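Will a Robot Put My Kitchen Away Yet?

Every August I promise myself I'll check in on the chore robots, and every August I find something better to do. This year Iara Vergara from Brudach called my bluff and invited me over to watch for a morning. I said yes before she finished the sentence (she'd mentioned coffee).

So, can a machine do your housework? My short answer is a bit of it, slowly, if you're willing to clear the table first. I've been loading my own dishwasher for 21 years and I'm not handing over the job this winter.

What surprised me was how much I enjoyed the small stuff. I went in hoping for laundry folding, and what held my attention was picking a thing up and putting it down somewhere else. That sounds like nothing! But think about tidying a kitchen counter. It's pick up, put down, pick up, put down, for as long as you can stand it. Shop floors are full of the same work. Horacio Quiroga runs the packing benches at Seixas, and he told me he'd happily buy 2 arms tomorrow if they could sort returned parts into the right spot without somebody standing over them.

He's not there yet. His big gripe is clutter. Give an arm one object and plenty of bare table and he's optimistic. Tip out a junk drawer and he goes quiet.
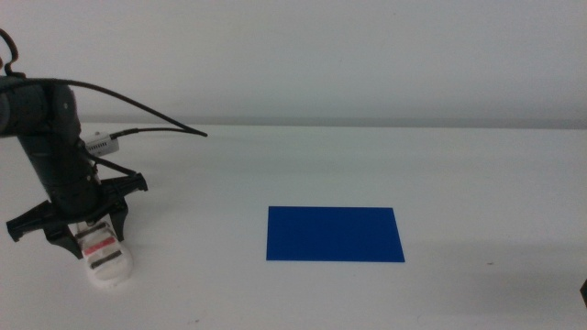
Iara sees it a little differently. She thinks people get hung up on the grabbing and forget about the letting go, the part where a thing has to end up where you wanted it and stay there. I thought of my spice rack and felt personally attacked. She gives it three years before a home version is worth arguing about, and eight before her mother would let one near the good glasses.

I'd take a dull one right now, to be clear. If it could get the toys off my living room floor while I sleep, it can take all night. Write and tell me which chore you'd give away first. Mine is socks, and I'm not even a little bit sorry.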